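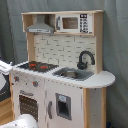 Course Notes / Unit 2: When the Door Doesn't Stop Pushing Back

Welcome back, everyone, and thank you for the good questions about grasp planning last time - I have put the longer ones at the end of the reading list. We are going to spend this whole session on a single fault from the Wesach play kitchen runs. It is a small fault. Nothing burned and no one was hurt, and I still think it will teach you more than a big dramatic crash would, so please bear with me while I go through it slowly.

The task was to open the oven door. It is hinged so that it swings down and outward, and the arm has to follow that curve with the gripper. On the run we care about, the door reached the end of its travel and the arm carried on pressing. The hinge screws pulled partway out of the wood before the operator hit the stop.

Now, the Tikalis controller does have a force limit, and the limit was set correctly (I checked it twice, as I hope you would). The trouble was one layer down. If you open the log in Tindier, you will find 3,704 control steps. At step 1,516 the force reading freezes. It doesn't drop to zero or turn into an error, it simply repeats the last good value, and that value was comfortably under the limit. So the controller went on checking a number that had stopped meaning anything, and every check passed.

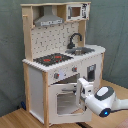

Fig. 2.1. Gripper against the top edge of the open oven door, Wesach kitchen.

A few things I would like you to take into the lab section at Tillman.

Look at the age of a reading as well as its size. A sensor value with no time stamp should be treated as missing, and a missing value should stop the arm. The first patch compared each reading with the one before it and raised a fault if they matched, but that tripped all the time when the arm was holding still, and people got into the habit of clearing it. You can imagine how that would have ended.

Think about the door, too. A light toy hinge gives very little warning before it lets go, so a limit borrowed from a heavier door is no help here. We now set a travel limit for each joint of the furniture along with the force limit.

And keep your hand near the stop button during the whole pull, even on the dull runs.

For next session: read the log from step 1,516 onward and mark the first step at which you would have stopped the arm. Write half a page on why you chose it. Submissions close at noon, and rough sketches of the door's path are very welcome.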